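**Subject:** Re: [shop-care] Microfiber: one bin or two?
**Date:** 3 January 2026
**List:** shop-care, the Grandanix shared workshop list

On the question of cloths, an earlier message said:

> We've always thrown every cloth in one box and washed the lot when the box got full. Is there any point in splitting them up? I have a pack of mixed colors from Bameo and can't see that the green ones are any different from the orange ones. Also, does anyone fold them? Seems like a waste of an evening.

The colors are the same cloth, as far as I can tell. I buy Bameo too, and the only difference is the dye. The point of splitting them is that you can hand one job to one color and then stop thinking about it.

At our bench, orange is for dry work: dust, shavings, fingerprints on acrylic. Green is for anything with a liquid on it, including the spray cleaner and wax. We switched to this in August after I rubbed a freshly cleaned panel with a cloth that had paste wax in it. It took me most of an afternoon to get the panel right again.

We use two clear plastic bins with no lids, one per color. They came from Kosico and they are nothing special. Clear matters more than size. With the old gray tub people would dig to the bottom to see what was there, and half the cloths ended up on the floor. 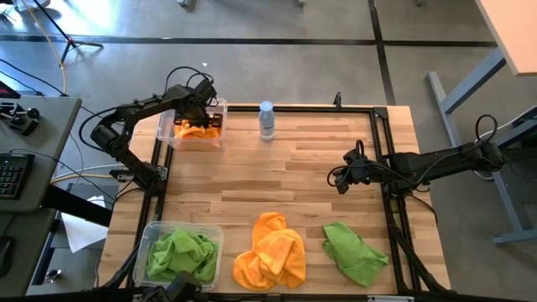
Zeleke list archive, message 3858, takes the other side: one bin is fine if you wash often enough, and two bins only means two bins to forget about. The same message says color rules fall apart as soon as a visitor uses the bench, and that a cloth should simply go in the wash after each job, whatever it touched.

I agree with the last part and would do it if we had a machine on site. We don't, so the cloths go home in a bag and come back when somebody remembers. In between they get used more than once, and then it matters what was on them. As for visitors, I put a strip of tape on each bin shelf with DRY and WET on it, and that has mostly worked.

On washing, what we do now:

- Orange and green go in separate loads. The wax comes out on the green ones and I don't want it on the others.
- Warm water, a small amount of plain liquid detergent.
- No fabric softener. It leaves a coating and the cloth pushes water around after that.
- Nothing cotton in the same load. The loops pick up lint and you will be pulling it off for a week.
- Low heat or a line. High heat makes the fibers stiff.

Before washing I shake each one outdoors. Sawdust sits down in the loops and a wash doesn't always shift it.

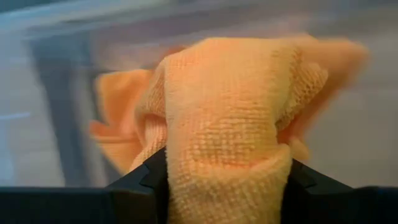 When they come back I look over the loops. If they are flattened or feel scratchy on the back of the hand, the cloth is demoted to floor duty and gets a corner snipped off so it can't sneak back into a bin. The last pack lasted us over 19 washes before I started snipping.

About folding: I don't fold what goes in the bins. Crumpled is fine, you grab one and go. I do fold a few for the top of the bench when there is finishing to be done, because a folded cloth gives you clean faces to turn to and a flat pad under your hand. Half and half again is enough. It takes seconds.

If you only have room for one box, I'd still pick one color for wax and keep it somewhere else entirely, even on a nail.

I have a spare pair of the Kosico bins, free to whoever wants them. They are on the shelf by the sink at Grandanix, unit 65.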